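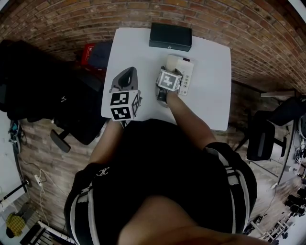 The grippers took seven weekends to get right, and the two people who built them in the Ladton shared workshop would happily talk for seven more. They are hand-held things, one for each hand, and each carries a white cube printed with black-and-white square markers. "The cube is how the software knows where your hand is," says the older of the pair, a retired printer. "Lovely, simple idea. Print a pattern, stick a camera over it, off you go!"

Well, nearly. The first jaws snapped on a Saturday in May, and the second set wouldn't close evenly. "We printed 2 of everything and binned both," laughs his building partner. By then they had recorded more than 100 practice runs, picking blocks up and putting them down again, and learned to move slowly.

The plan is for an arm, nicknamed Drovberg, to copy those movements. It's half built and still has no elbow. "I can't wait," she says. "I've got 264 screws sorted into jam jars and I know what every one of them is for."

Filed under: Makers & Sheds
Last updated: May
Print this page | E-mail to a friend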